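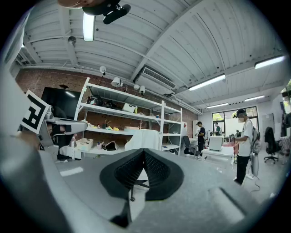 Kallano is our task chair for people who sit many hours and do not like to feel warm in the back. We make it in our workshop in Gremside and we sell it directly, one piece or many. The backrest is the part which customers ask about first. It is a black mesh, with a ridge that goes down the centre and divides it in two halves, and the top edge is curved and opens a little to the sides like wings. In a room with brick and a white corrugated ceiling the black looks calm, and under fluorescent light the texture of the mesh is easy to see when you look down on it.

Office > Chairs > Task chairs > Kallano

Print this page | E-mail to a colleague

The back

The mesh is stretched over a frame and fixed all the way round, so there is no loose edge which can catch a sleeve. Hilkka Ikonen, who drew the chair, wanted that the shoulders can move freely when a person turns to speak with a neighbour. For this reason the upper edge is not straight. The ridge in the middle gives the back its stiffness. You should not feel it when you sit normally. If you do feel it, the seat is probably too far forward, and you can push it back with the lever under the right side.

The mesh is available in black only. We tried a grey one last November, but it showed marks from dark jackets and we stopped it.

The seat

The seat is foam with a woven cover, black or dark blue. The cover can be taken off with 8 clips and washed at a low temperature. Please dry it flat. In a tumble dryer it becomes smaller and will not go back on the seat, and we cannot exchange it in this case.

The height is changed with the lever on the right. The lever on the left lets the back lean. You can lock it upright or leave it free, there are no positions between. Some customers find this too simple. For those we suggest our other chair, the Laddale, which has four positions and costs more.

Base and castors

The post is dark and the base also. Castors are supplied for hard floors. If you have carpet, write it in the order and we will put the other type at no cost. It is better to tell us before we pack, as the castors are pressed in firmly and need some force to come out.

Armrests

Not included. They can be added at any time, also years after, with four screws. Many of our customers leave them off so that the chair goes completely under the table.

Price and delivery

Chair without armrests: £324
Pair of armrests: £39
Spare mesh back, complete: £139

The price includes delivery on the mainland. For islands please ask first. We send the chair in one box, in three parts, and the key for the screws is in a small bag taped under the seat. Please look there before you write to us that it is missing!

From 19 chairs we bring them assembled in our own van and take the packing away with us. Dinesh Pai arranges these deliveries and he will need to know the floor, the width of the lift door and if there is a place to stop near the entrance.

Trying the chair

You can sit on it in our showroom in Gremside, by appointment. If you are too far, we lend one chair for two weeks. You pay only the return, and if you keep it, also this is taken off the price.

Care

Clean the mesh with a soft brush, or with a vacuum cleaner on low power. For spots use a damp cloth with a little soap. Do not use sprays for leather or for plastic - they leave a film and dust stays on it.

Once a year please tighten the two screws where the back meets the seat. They can become a little loose in chairs that are used by several people.

Guarantee

Five years on the post, the base and the mechanism, three years on the mesh and the cover. Keep the number which is printed on the label under the seat. For spare parts write to Constanza Aravena at the workshop and give this number, so that she sends the correct version. Chairs made before the change of lever have a different plate.

Page last changed: September 21, 2025

Print this page | E-mail to a colleague
8 shares | 2 comments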